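Journals > Household Studies > Section 3

Search this journal Enter keywords Go

3. Storage of headwear in shared homes

Figueiredo and Meireles asked 137 renters in Clernport where they kept hats they did not wear every day. Most named a hall shelf or a hook. Only two kept a written list of what they owned.
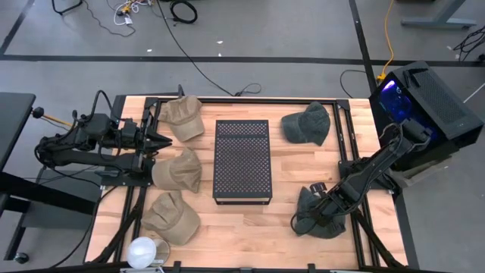
Renters who had moved in the past year owned fewer hats and stored them closer to the door. Lloyd found the same pattern in Lacerda, though his interviews were all held in July, when caps are in daily use. 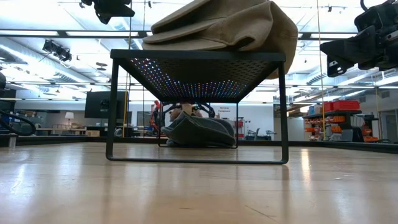

Figure 3. Caps on and under a perforated metal rack.

Hooks were named more often in homes with children. Bugti argues that reach matters more than floor space, and our answers fit that view.

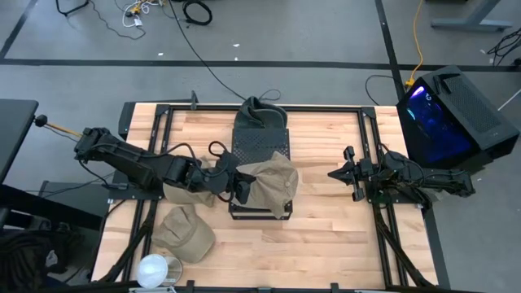
Did renters with more closet space own more hats? The link was weak, and it disappeared once length of stay was taken into account.

Assunção plans to repeat the survey with homeowners in Trudau.

Contact the editors | Copyright Household Studies | Back to top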